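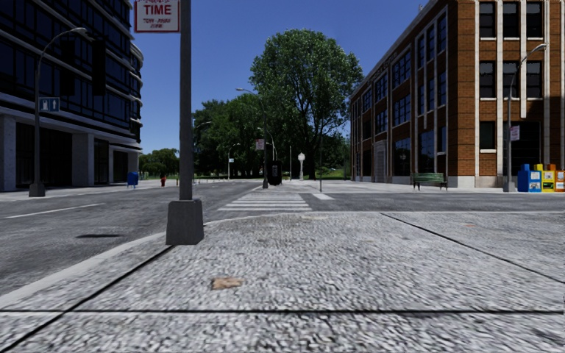 How to report a street light that's out

Find the pole number first. In Vallham it is on a small tag at eye level, usually on the side facing the road. Write it down along with the nearest cross street.

Call the public works desk at extension 1126, or fill out the form on the town site. Say whether the light is dark, flickering or on all day – each goes to a different crew.

Keep the ticket number. Most bulbs are replaced within 5 working days. Wiring faults take longer, and poles on Coppens Road belong to the county.

If the light is still out after that, call again and ask for Eleni Grgić.

Page updated Oct 9, 2024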